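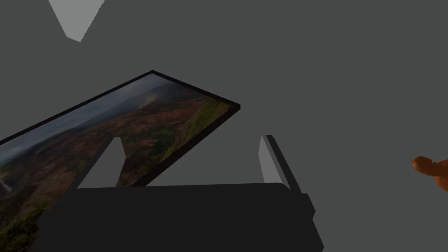 Search this site Search Clear

3.2 Collecting demonstrations by remote control

All demonstrations in this study were given in simulation. The operator moves the arm with a hand controller, and the same controller opens and closes the two fingers. We used the Plandia simulator, with the controller software Konik running beside it. The wrist view is the main view for the operator. It turns together with the hand, so the room is often seen at a steep angle, and new operators need some time before they can read it well.

Each operator first had 13 minutes of free practice. After this the recording was started, and it was stopped by the operator with a foot switch. Bjartur Holst and Signe Thorlacius gave most of the demonstrations. Inger Thoroddsen checked the recordings and marked those in which the arm had stopped for a long time.

Figure 2. Wrist view in the simulated room, with the fingers spread apart and nothing held between them. 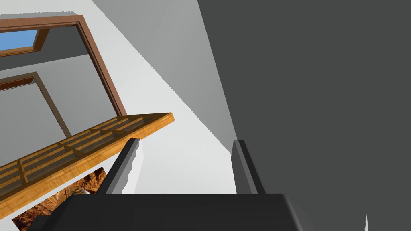
3.3 Choice of training segments

We kept 2567 segments for training. A segment begins when the operator starts to move the hand and ends when the fingers close or open. Movements with open fingers were kept also, as the policy must learn how to approach and not only how to grasp. In an early version we removed them, and the learned policy then closed the fingers too soon.

The orientation of the wrist is stored in the frame of the robot base. We tried to store it in the frame of the camera, but small errors were then added from step to step.
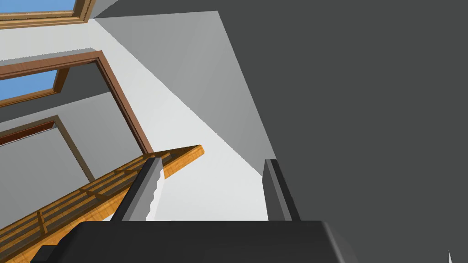 When the hand is tilted upwards, large plain surfaces can take much of the wrist view, and they give the policy little information on depth. For this reason the joint positions are given to the network together with the picture. Seven operators took part in total, and two of them had used a remote arm before. Their demonstrations were shorter, but we did not give them more weight in the training.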